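Moravell bimanual cloth handling — progress report to Lirden

Submitted February 6, 2026
Prepared by: Babatunde Ibrahim

Short one this time, the full numbers are in the spreadsheet.

Where we are
Data collection for the basket task is done. 1,888 teleoperated episodes recorded, 333 of those thrown out on review (dropped frames, operator let go of the pedal early, a few mislabeled). The rest went into training in December. Policy is the same one as last period, Ilasent backbone, two arms driven from one action head. Only real change is how we score a grasp before the lift.

Old way: each arm decides by itself when it has cloth, then lifts. Bad when both are in the basket together. One goes up early and drags whatever the other one is holding. New way: neither arm lifts until both report a stable grip, or one reports it's clear of the fabric. We call it the hold gate. Both grippers down in the basket, each on cloth, is the case it was written for.

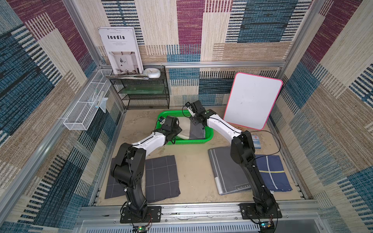
What the gate changed
Fewer drags. Also slower, we knew it would be. The wait before a lift is the bulk of the added time and we think most of it can be tuned out. Threshold was set by hand on 10 episodes, which is thin. Danjuma Adeleke is redoing it on the held-out set and the new value should be in the next report.

Still failing: thin cloth on top of thick cloth. Grippers close on both layers and the gate happily says stable, because it is stable, just on the wrong thing. A force reading alone won't fix that. We are looking at a check from the wrist cameras right before closing. 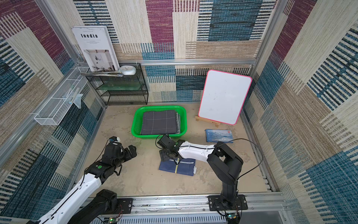
Layer separation is the main job for next period. Plan is to train a small head that predicts top layer boundary and feed it to the grasp scorer, no other changes to the stack. Stacks in the green basket are the hard version, like the dark cloth with the white grid folded over another garment, where the lettering on the lower edge is the only strong cue that there's a second piece. Flat single items on the floor such as the navy cloth are the easy version and we'll use those as the baseline. Labeling has started. Cuadros is supplying the annotation tool, license is payed through the end of the grant.

Equipment and spend
One gripper finger set replaced. One wrist camera cable replaced, the strain relief was the problem and we've rerouted the others. Spend is under plan, mostly becuase the second GPU order slipped. We'd like to carry that amount over, request form is attached seperately.

Risks
- Threshold might not transfer between fabrics. If so we go per-fabric, more work.
- Approach from opposite sides of the basket keeps the arms out of each other's way but leaves less room for regrasping near the rim. Haven't decided whether to widen the allowed angles.
- Labeling speed. 3 people on it now, need to keep all of them.
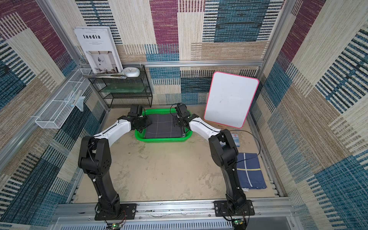 Danjuma Adeleke read the draft and disagrees on one point: he thinks the layer head should be trained together with the gate instead of bolted on after, and that doing it in two steps will cost us a retrain anyway. He would also hold off on wider angles until the threshold work is in. Fair on the angles. On joint training, I'd still go two steps, easier to see which part broke — but we'll run his version on a small split and report both.

Needed from Lirden: a yes or no on the carryover, and the format you want for the episode release. Everything else can wait for the call.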